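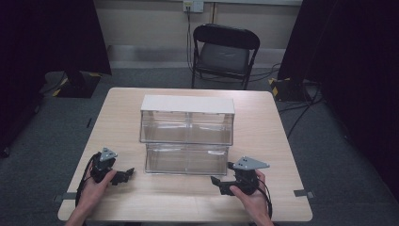 Esus: two-handed box handling, Braltdale robotics club

Last updated: November

Esus is a set of demonstrations recorded by the student robotics club at Braltdale. Each one has a person holding a gripper in either hand and doing something modest to a clear acrylic box on a table. The box has two tiers and a white lid. We chose it in the second week of term on the grounds that it looked easy, and we have been living with that decision ever since.

The recordings are meant for training small imitation policies on the club's two-arm rig, which is called Chávez after the street the old workshop was in. You may find them useful for other things. We would like to hear about it if you do.

What is in it

116 episodes across four tasks:

lift: grip the box from both sides, raise it clear of the table, put it back down
turn: rotate the box so that the lower tier faces the other way
lid_off: take the lid off the upper tier and lay it on the table
lid_on: the same in reverse, and much worse

An episode lasts 60 seconds at most. Anything longer was stopped and thrown away, including one attempt at lid_on that several of us still think was about to come good. 40 episodes are lid_on, because it was plainly the one that needed the practice.

Every episode folder holds the head camera video, the pose of each gripper, the jaw opening of each gripper and a small text file called notes.txt. The notes are whatever the operator felt like typing straight afterwards. Some are helpful ("left jaw slipped near the end"). Some say "no".

Folder layout

esus/
 lift/
 turn/
 lid_off/
 lid_on/
 splits/
 tools/
 README.md

Train and test lists are in splits. Please use them as they are. The first version of the split put the same operator's consecutive attempts on both sides of the line, and for one glorious weekend we had the best model in the county.

How it was recorded

The operator stands at the table with the box near the middle and starts with both grippers low, jaws pointing inwards at the box. Recording starts on a spoken "go" and stops on a spoken "done". There is no sound in the files, so you will have to imagine the tone of voice.

The grippers are wired. Check that both cables have enough slack before you begin, and keep them off the part of the table you mean to use. A cable under the box adds a small tilt that you will not notice until you plot the poses and wonder why the table slopes.

The box goes back to its starting position between episodes. We did this by eye for the first session and with a cardboard template after that. Episodes from before the template have "early" in their names. The position varies more in those, and if you ask us at a meeting we will tell you this was domain randomisation.

Curtains stay drawn on both sides of the working area. We recorded mostly on Sunday, when the building is quiet and the heating is off, so operators may be slower in the morning sessions than their talent would suggest.

Known problems

Clear acrylic is a miserable material for a camera. The walls show the table straight through them, and the highlights on the corners slide about as the head moves. Depth estimates on the box are mostly fiction. We tried depth for a fortnight, then went back to plain colour video and felt better. If your method needs depth, treat the lid as the only honest surface on the object.

The box is empty throughout. A policy trained on it will be in for a surprise the first time somebody puts a bag of bolts in the lower tier. Ours was.

Left and right are not balanced. Most operators are right-handed and let the right gripper do the thinking, with the left one along for moral support. It shows most in turn. Mirroring the data helps a bit, but remember to swap the gripper channels as well as flipping the video. We forgot, and the resulting behaviour was filed under "interpretive".

Head motion is real head motion. People lean in when they are worried, so the camera gets closer exactly when things are going wrong. One of our models seems to have learnt that leaning in causes failure. We have not been able to talk it out of this.

A few lid_off episodes have the lid landing partly on top of a gripper cable. They are marked in the notes and we have left them in.

Loading it

Run tools/check.py first. It compares the number of pose readings with the number of video frames and complains if they disagree. Then run tools/load.py with the path to a single task folder. It will not load all four at once on the club laptop, which is an Ellier and was donated, and we are grateful for it. A better machine should cope if you change the one line that says "be gentle".

Pose files are plain CSV. Positions are in metres. The first release had them in millimetres with a header that said metres, so if your gripper appears to be crossing the North Sea, download it again.

Results so far

lift works on Chávez most of the time. turn works if you start it square to the table edge and do not breathe on it. lid_off has worked in front of witnesses. lid_on has not, unless you count the time the lid went on upside down, and after a long argument in the pub we decided you can't.

We have not put success rates here. We changed the gripper pads halfway through testing and nobody wrote down which runs came first. The next release will have a proper table.

Contributing

Club members can add episodes through the usual shared folder. Use the template, say "go" before you move, write something in notes.txt, and run the check script before you upload. Do not rename old episodes, even the silly ones, as the split files refer to them by name.

If you are outside the club, open an issue. We read them at the weekly meeting, after the biscuits.

Licence and use

Free for teaching, coursework and research. Credit "Esus, Braltdale robotics club". Only hands are meant to appear in the videos; if you spot a face, tell us which episode and we will take it down.

Still to do

Proper results table
More left-handed operators
Same tasks with something in the box
A second box, preferably one you can see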